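Ferbridge, 3 February 2020

The last bus out of Celley leaves at 6:40. Miss it and you walk, or you call Urs Reisinger, who will probably come and get you. He's got a van with bad heating and no real plans in the evening.

Reisinger drove route 454 until July, when the county cut it. Not enough riders, they said. He kept the timetable. It's taped to his fridge, corners going brown – Celley, Najjar Mill, the clinic, Ferbridge station. Fifty minutes end to end if the level crossing was up.

"People think a bus is for commuters," he says. "Mine was for prescriptions." Also library books. Also one woman's accordion, every other week, riding in the wheelchair space.

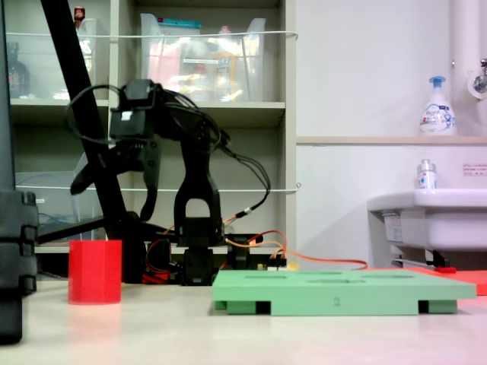
The county's answer was a dial-a-ride. Book the day before, by phone, before noon. A flat fare, 2 dollars, fine. But who knows the day before that they'll run out of milk? Teenagers don't book. Old people book and then get put on hold and hang up. I tried it twice. Got a ride once, a nice driver, twenty minutes late, he'd been sent to teh wrong Mill Road.

A petition went around over the summer. 1000 signatures, in a valley where a busy Saturday at the diner is maybe 100 plates. It was handed in at the county office and stamped. Then nothing, then a letter saying the matter was under reveiw.

Meanwhile the shelters are still up. Somebody sweeps the one at Najjar Mill. Reisinger says it isn't him.

He has a job now, school runs over in Weltel. Better hours, he admits. Loud, though.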